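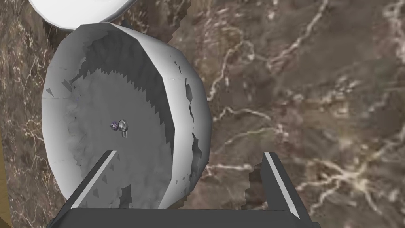
4.2 Checking assets before a scene is released

Figure 3. Simulated wrist view over a marble countertop, with two small objects in a bowl and the gripper fingers open.

Our second rule covers geometry, and it is the one we most enjoy arguing for! A bowl can look fine from across the room and still show stepped edges and dark triangular shading artifacts up close (Figure 3). We therefore ask that every container be reviewed from the gripper's own viewpoint, with the fingers in view, before any episodes are recorded. Garside and Azevedo wrote the first checklist for the Prarner scene library. It had 21 items, and we were delighted to get it down to 12 without losing a check we cared about.

Two reviewers sign each sheet. Visual faults and collision faults go in separate columns, as a chipped-looking rim says nothing certain about the contact mesh underneath. Small items inside a container get their own line.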